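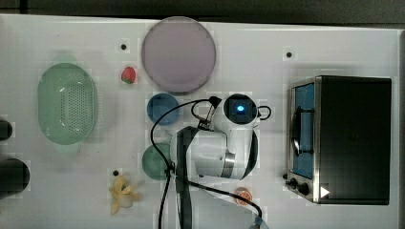 # Play kitchen and table toys – room check

Tredura Early Learning, Bickerstaff Street
Room: Kilavcombe Room (3 to 5 years)
Date of check: 10/27/25
Last full check: June
Type: scheduled, with comments

Ratings: **OK** – no action. **Watch** – look at it again at the next check. **Fix** – job to be done, see the action list. **Out** – taken out of use today.

## 1. Table

- [x] Top clean, no food or glue left on it – OK
- [x] Top flat, no lifting edges – OK
- [ ] Holes in the tabletop – **Watch**
- [x] Legs tight, no wobble when pushed from each side – OK
- [x] Underside checked for staples, screws and gum – OK
- [x] Corners – OK

Comments: The table is white and marks show up easily, which makes it quick to check. There are small black holes in the top, one above the strawberry and one above the banana where the toys were laid out. I ran a cloth over both and it didn't catch. They do collect crumbs and playdough. Clean them with the small bottle brush at the end of the week. Don't use a skewer or a pencil, as bits break off inside. A finger entrapment check was done on both holes with the probe from the office drawer and they passed.

The June report asked for the leg bolts to be tightened. Done, and they have stayed tight.

## 2. Plates and bowls

- [x] Large round plate, lavender-pink – OK
- [x] Blue round piece – OK
- [x] Teal-green round piece – OK
- [x] Rims checked by hand for chips and sharp spots – OK
- [x] No cracks when flexed – OK
- [ ] Stored clean and dry – **Fix**

Comments: The rim of the plate is a little darker than the middle. I rubbed it with a damp cloth and nothing came off, so treat it as the colour and not as dirt. Please stop scrubbing it.

The blue and teal pieces get used as bowls by some children and as lids by others. Either is fine. For the inventory they go down as "small round, blue" and "small round, teal".

The storage tub had water sitting in the bottom this morning. Toys are going back in straight from the sink. They need to air-dry on the rack first, upside down, for at least 60 minutes. The tub has been emptied, washed and left open.

## 3. Colander

- [x] Rim smooth all the way round – OK
- [x] No splits between the drainage holes – OK
- [x] Holes clear – OK after cleaning
- [x] Sits flat without rocking – OK

Comments: Pale green, oval, flat bottom. Several of the holes were blocked with dried playdough and I cleared them with warm water and the brush. This is the most used item in the kitchen corner and also the one that gets stood on, so bend the base gently at each check and listen for a creak. None today.

It goes outside to the water table as well. If it comes back with sand in it, rinse it outside and not in the room sink. We have already paid to have that trap cleared once this year.

## 4. Pretend food

- [x] Strawberry, red with green cap – OK
- [ ] Banana, pale yellow – **Watch**
- [x] Orange, half – OK
- [x] Small parts test on every piece – OK
- [x] Paint and surface colour, white cloth rub – OK
- [x] Smell check, for mould inside hollow pieces – OK

Comments:

**Strawberry.** The smallest piece in the set. It doesn't fit in the test cylinder with the cap on. The cap was pulled firmly by hand and held. If the cap ever comes off, the strawberry goes out of use on the spot and both parts go in the bin. Don't glue it. This piece stays in the 3 to 5 room and must not go across to the toddlers in the shared basket.

**Banana.** Curled and splayed in shape, so there are more edges to look at than on the other fruit. Nothing has torn. The places where the parts meet get bent back and forth a lot, and that is where I would expect a tear to start. Look closely there next time.

**Orange.** Halved, with the segments showing. Dirt settles along the lines between segments. Use a soft toothbrush and plain dish soap. The pale rind is sound, no bite marks that go through. I looked for the other half in the tub, under the shelf and in the dress-up box and didn't find it. It isn't on the June list either, so the list now reads "orange, half, one".

## 5. Floor and space around the table

- [x] Floor dry and swept – OK
- [x] Mat edge flat – OK
- [x] Clear walking space on all sides with the chairs pushed in – OK
- [ ] Shelf behind the table fixed to the wall – **Fix**
- [x] Power point covers in place – OK

Comments: The top bracket on the low shelf has one loose screw. The shelf doesn't tip when I lean on it, but the screw turns by hand and needs a longer one. Triremton Maintenance have been sent the job. Until it's done, keep the heavy blocks on the bottom level and nothing on top.

## 6. Cleaning supplies and records

- [x] Spray bottles labelled and out of reach – OK
- [x] Brushes and cloths for toys kept apart from the bathroom ones – OK
- [x] Wash log on the wall – OK
- [ ] Wash log filled in – **Fix**

Comments: The wash log has gaps. Play food and dishes should be washed at the end of each day they are used, and the line filled in by whoever did the washing. A tick is enough, but it has to be there. An empty line counts as not washed when the licensing visit comes round.

The disinfectant strength on the label is right. The 200 mL measuring cup has lost its markings and can't be read any more. A new one is in the order.

## Action list

| Item | What to do | Who | By |
|---|---|---|---|
| Storage tub | Dry toys on the rack before they go in | Room staff | Now |
| Shelf bracket | Replace screw, check the other bracket | Triremton | This week |
| Measuring cup | Replace | Office | Next order |
| Wash log | Fill in daily | Room staff | Now |
| Table holes | Brush out weekly | Room staff | Ongoing |
| Banana | Check joins | Inspector | Next check |

## Notes for the next check

The form still asks for battery covers under pretend food. None of these pieces have batteries, so I've left that line off this copy. The master form in the office needs the same change.

Item 34 on the old inventory is a wooden toast rack that was thrown out before June – cross it off.

Please have everything out on the table before the check starts. It saves going through the tub piece by piece, and missing pieces show up sooner. Toys waiting for repair go in the box on top of the office filing cabinet with a note saying what's wrong. There were three things in it today with no note at all, and I have put them to one side until someone can tell me.

Nothing was rated Out at this check.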